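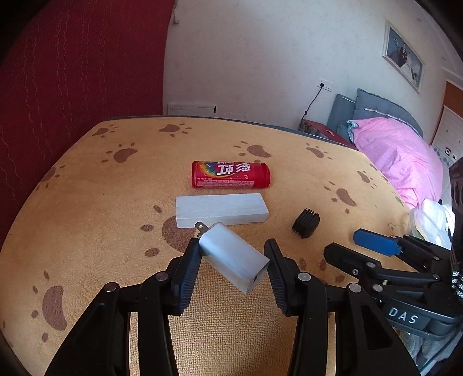
Repeat length is the distance over which a printed textile pattern starts again, and it is normally fixed by the circumference of the printing cylinder or the height of the screen. Our project looked at how repeat length and motif spacing affect the amount of fabric wasted when small household textiles are cut from a roll. The motifs that matter most are the ones a customer notices when they are cut through. On a tablecloth with brown paw prints on golden tan, for instance, a print that wraps over the side of the table is accepted without complaint, but the same print cut in half at a seam would be counted as a fault under the grading rules we used. The project therefore treats folded motifs and cut motifs separately.

1. Background

Textile waste in cutting comes from three sources: end loss, edge loss and marker loss. End loss is the remnant at the end of a roll. Edge loss is the selvage and any unprinted margin. Marker loss is the area between pieces in the cutting layout (the marker). For plain fabric, marker loss on rectangular goods is close to zero, because rectangles tile without gaps. For printed fabric it rises, since each piece may have to be shifted so that its pattern starts at a set position.

Printed motifs fall into two groups. In a set layout, the motifs sit on a regular grid and point the same way. In a tossed layout, they are scattered and turned at different angles, and the grid can only be found by measuring the repeat. Our supervisor, Brunello Bassi, suggested that we restrict the work to tossed layouts, as these are usually sold as needing no matching.

2. Materials

Fabric was supplied as roll ends by Trusero. Two designs were used, named Dronby and Uzor in the supplier's catalog. Both are woven cotton with a one-color print on a dyed ground. Dronby has a short repeat and small, closely spaced motifs. Uzor has a long repeat and larger motifs with more open ground between them.

The cut goods were napkins, table runners and square tablecloths. Patterns for these were drafted in class with a standard hem allowance on all sides. We did not include round tablecloths. Their marker loss is dominated by the corners and would have hidden the effect of the print.

3. Method

Each design was scanned, and one full repeat was traced by hand. The tracing was used to build a digital copy of the roll in Ostirum, the layout program installed in the textile lab. Markers were then generated under two rules:

Rule A – pieces are placed edge to edge, and the print is ignored.

Rule B – pieces may be shifted along the roll by up to half a repeat, so that the number of motifs crossing a seam line is as low as possible.

We generated 3,000 markers in total, divided equally between the two rules. The starting point on the roll was chosen at random each time. For every marker the program reported the fabric used and the number of motifs crossed by a finished edge. Motifs that were crossed only inside the hem allowance were not counted, because the hem hides them.

A physical check was made on 40 pieces cut from the roll ends. These were hemmed, pressed and compared with the digital layout by eye.

4. Results

Rule B reduced the number of cut motifs for both designs. The reduction was larger for Uzor, where the open ground gives the edge somewhere to go. With Dronby, moving an edge away from one motif usually brought it onto the next, and the gain was small.

The cost in fabric followed the repeat length. Uzor pieces were shifted further on average, and the strips left between pieces were too narrow for napkins. Dronby pieces moved very little, so Rule B used nearly the same fabric as Rule A.

In the physical check, 189 motifs were found crossing a finished edge. Most matched the digital layout. The mismatches were concentrated on the runners, where the fabric had skewed slightly before cutting. A long narrow piece shows skew more than a square one does – a small angle at one end becomes a visible offset at the other.

5. Sources of error

The tracing was done by two of us, and we did not always agree on where a motif with a soft outline ended. The layout program treats the fabric as flat and square, with no stretch. Shrinkage in washing was not tested. The roll ends came from the outer layers of the rolls and may have been handled more than the rest.

6. Further work

A second round in May will repeat the Uzor layouts with mixed piece sizes in one marker, so that the strips left by the tablecloths can be used for coasters or binding. The hem allowance will be varied as well, starting with a double-fold hem on the napkins.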